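The first thing Clodagh Gallagher does in the morning is pull on the cables. She gives each one a short tug near the connector, the way you might test a tooth, and writes down any that move.

"I've been called superstitious," she says. "I've also been called at home at 7 in the evening, and I like that less."

Gallagher looks after the picking cell at Kinsella, a small shop where an arm takes odds and ends out of a metal bin and tries not to drop them. The cell goes by the name Clomudik. She inherited the name along with a drawer of hex keys, most of them the wrong size, and has given up asking about either.

Her trade, as she tells it, is mainly upholstery. "People want to hear about the software. Fine, there's software. But the arm turns its wrist and everything attached to the wrist has an opinion about that." Her fix is slack, and plenty of it. An earlier layout had the cables dressed tight against the arm, very tidy, much admired by visitors. One connector lasted 30 shifts. The loop that replaced it looks like something left behind by a plumber, and she is up to 200 shifts on the same set.
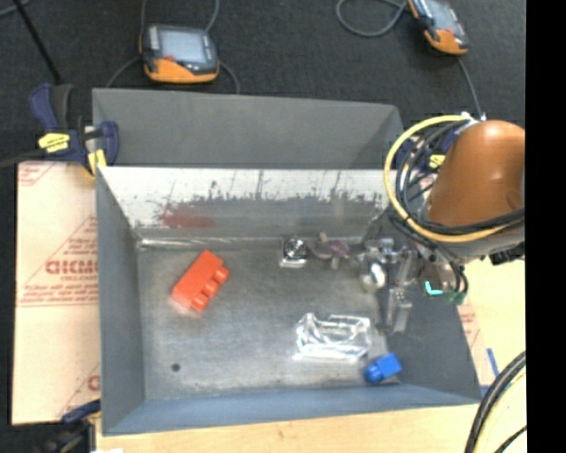
The gripper down in the bin, with the yellow cable looped wide around the arm's housing.

The clamps are a sorer subject. Habibur Chowdhury, who built the cell and still drops by to defend it, had drawings for a proper steel fixture. The fixture was quoted, and then the quote was put somewhere safe.

"The clamps were for one afternoon," Chowdhury says. He won't say which afternoon.

Gallagher has come around to them. If the bin shifts even slightly, the gripper starts arriving in the wrong place with complete confidence, so she checks the bin against her marks before every run and snugs the clamps by hand. "By hand" is a rule. A former colleague once went at one with pliers and put a bend in the rim that took a morning and a rubber mallet to get out.

What goes into the bin is her choice as well. Toy bricks are easy, she says, and good for morale. Clear plastic is the one she dreads. "It's shiny, it's see-through and it changes shape when you touch it. I have days like that."

After a run she wipes the fingers with a dry cloth, looks at the pads and listens to the wrist joint with her ear closer than Chowdhury would like. The pads come from Serkero in bags of 70 – "a lifetime supply, or one bad month." The grease is from Zundach and smells of fish.

Is there anything she would change, given the money? She thinks about it for a while.

"Longer cables," she says.

Chowdhury, from across the room, mentions that he still has the drawings.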